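Subject: Re: [sotari-users] Benchtop sealing at Purnurside, hairline stains after six months

On the list, Kwaku Bawa wrote:

> We had the kitchen benches at Purnurside done in honed white marble and sealed
> by the installer with a solvent-based impregnator. Six months on there are
> dull rings near the kettle and a yellowish patch beside the sink. The installer
> says reseal. Before I pay for that, is this a sealer failure or something else?
> Also, is there any point going to the Arnberg product over the Sotari one?

Kwaku,

Two separate faults, I think, and resealing will fix neither.

The dull rings are etching. Marble is calcium carbonate and any acid will attack the surface: lemon, vinegar, wine, most descalers. You mention the kettle, so I would look first at what you descale it with. An impregnator sits in the pores below the surface. It slows absorption and gives no protection against acid at the face. On a honed finish, light etching can usually be taken back by hand with a marble polishing powder or a fine abrasive pad, keeping to the same grade as the original hone. Don't go finer or you will end up with a shiny spot in a matt bench.

The yellow patch is harder to call from a distance. Possibilities are oil, or iron in the stone oxidising where water has been sitting. For oil, use a poultice: bicarb mixed to a paste with acetone, 20 mm past the stain on all sides, covered with cling film and left overnight, then uncovered until fully dry. Repeat before deciding it hasn't worked. Bleach is no use on iron and can make the colour worse. If it is iron, you want a neutral-pH rust remover labelled for calcite stones. Most of the ordinary ones are acidic and will etch.

To check whether the sealer is still doing its job, put a spoonful of water on a clean dry area for 30 minutes and wipe it off. If the stone has darkened, it is absorbing. Test three places, including one well away from the sink. If only the sink end darkens, reseal only that end.

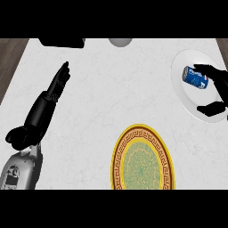

On colour, judge any stain or repair against the veining of your own slab and not a sample chip. White marble varies a lot within one piece. Where the top is pale gray-white with soft, faint veins and some mottling, a weak stain can pass for natural figure, and the reverse happens as well. Wet the surface with clean water, look again once it dries, and mark the outline with painter's tape before you start.

As for Arnberg against Sotari, I have used both on marble and would not pay to change. Whichever one you use, buff off the excess within the time on the tin. Residue left to cure gives a hazy film that people often mistake for etching, and it needs the maker's stripper to shift.

Santoso's care sheet, which came with my own slab, covers poultice mixes in more detail than I have here. I can scan it if anyone wants it.

Comments (3)

The spoon test is worth doing in the morning before the bench gets used. Ours read as absorbing when it was just damp from wiping down.

Can confirm on the descaler. Citric acid, same rings, same spot beside the kettle. Powder took them out in an afternoon.

Would like the scan please, if it's no bother.

Shares: 20 | Comments: 3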